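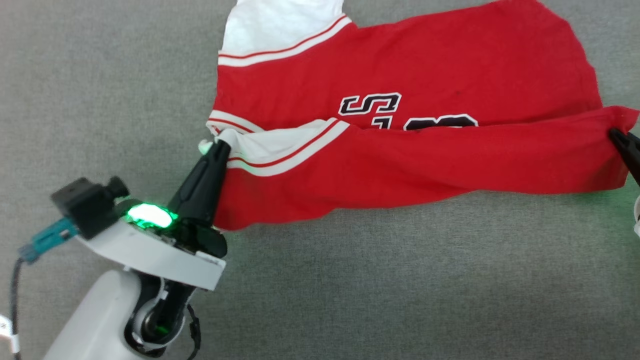
Insights > Careers > Returning to Work

Search articles, topics, employers Go

Last updated: March

Coming back to engineering after a long break

Engineers leave the profession for all the usual reasons. They have children, look after a parent, move abroad for a partner's job, or get sick. Getting out takes a month's notice. Getting back in can take years, and many people with good degrees and solid early careers never manage it.

Most of the trouble starts with the resume. Large employers sort applications by recent experience, and a gap of more than 2 years is often enough to drop a candidate out of the pile before a hiring manager has looked at it. The person may have run a test lab or signed off on bridge inspections. The software reads the dates first.

Returner programs were set up to get past that. They work like internships for experienced people: a fixed term, a salary, a real project, and usually a decision about a permanent job at the end. Banks were early to the idea. Engineering firms have been slower, partly because their teams are smaller and a new arrival who needs help is felt right away.

Fereck, which makes pumps and flow meters at its plant in Messide, started its program five years ago after struggling to fill senior design jobs. Last year it received 3,629 applications from people with a career break, far more than it had planned for. The company had been advertising the same jobs through its normal channels for most of the previous year and getting very few.

Places on the program last 180 days. The first few weeks are spent on software, standards and site safety, which are the things that change most while someone is away. After that, returners join a design or quality team and are given work that has to be done anyway. The pay matches the grade they would enter at if hired, a point that was argued over inside the company before the first group started. Some managers wanted a training rate. Applicants with mortgages and child care bills would have turned it down.

The technical side tends to come back quickly. Stress calculations and fluid mechanics are what they were. People who have been through the program say the harder part was the office around the work: chat channels instead of phone calls, shared drawings that three people edit at once, meetings where half the team is on a screen. One mechanical engineer who had been out for most of a decade said she spent her first week afraid to ask where the files were kept.

Petrenko, a smaller consulting firm in Maltlow that designs water treatment plants, does things differently. It has no formal program and takes returners one at a time, part-time if they want it, and pairs each with an engineer of similar age. The firm says younger mentors were tried first and the pairing was awkward on both sides. It also lets people begin with mornings only, from 8:30 to 12:30, and add hours later.

Hours remain the biggest obstacle. Plenty of design work can be done on a reduced schedule, but job ads rarely say so, and applicants are wary of asking before they have an offer. Site work is harder to bend. A concrete pour starts when the trucks arrive, and a commissioning job can run into the evening with little warning.

Licenses are another sticking point. An engineer who let a professional license lapse may need to show continuing education credits before it can be restored, and the rules vary from state to state. It is worth calling the licensing board before applying for anything. Credits can often be earned online, and some employers will pay for them if asked at the offer stage.

For anyone thinking about a return, recruiters at both firms give similar advice. State the break on the resume in one line, with dates, and leave it there. Take one current course in the software the job uses. Get back in touch with former coworkers, even after a long silence, as many openings for experienced people are filled before they are posted.

Applications for the next group at Fereck open in September. Petrenko accepts letters at any time of year.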